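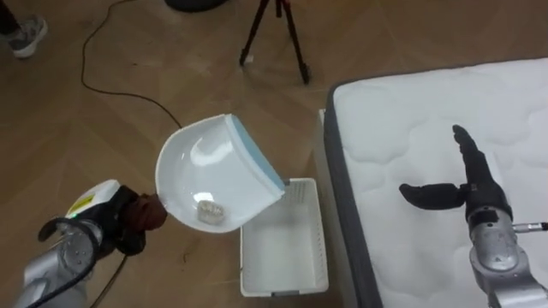 Why does the page for the Stillthorpe courthouse show the tower at the wrong corner?

The page takes the direction from the old survey card, and the card was made before the building got its second entrance. The person who wrote the card stood at the rear door and called it the front, so every corner is turned around.

Ticket: Stillthorpe County Courthouse, building description
Opened by: Amber Leemans
Date opened: 14 Aug 2019
Status: partly solved

What was reported
The description says that the building faces southeast and that the clock tower is on the left of the main entrance. I visited the courthouse in February and the main entrance faces northwest. The tower is on the right when you stand before it. Also the height of the tower is given as 22 feet, which cannot be correct for a building of three stories.

What I checked
First I compared the survey card with the drawings from De Haan, the architects of the rear addition. Their site plan has a north arrow, and it agrees with my visit. The card has no arrow.

Then I looked at the height. The card says 66 feet. In the Guvico catalog, where our pages get their text, the field says 22. I believe that somebody filled in yards and the unit was changed to feet later — 22 yards is exactly 66 feet.

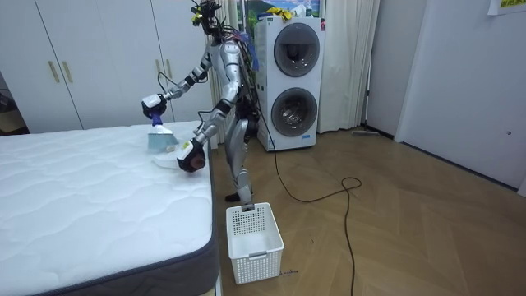
I corrected the height in the catalog and saved the record. After 2 refreshes the page still had the old number, so I cleared the stored copy and loaded it again. Now it says 66 feet.

Still open
The direction field is locked for me. I can change the text of the description, but the line "Faces" above it comes from another table, and I get the message "record held by editor". Please release it or change it to northwest.

There is one more small matter. The stone of the ground floor is listed as "Endura". I do not find a stone with this name in the county building records. In the De Haan papers it is the name of a coating put on the rear steps, so I think it moved to the wrong line. I removed it and left the stone field empty until I have a better source.

Reply from catalog desk
Record released. "Faces" now reads northwest. Please check the 3 other pages that use the same survey card — the jail, the annex and the old records office.

Update by Amber Leemans
Jail and annex are corrected. For the records office I wait for the site plan.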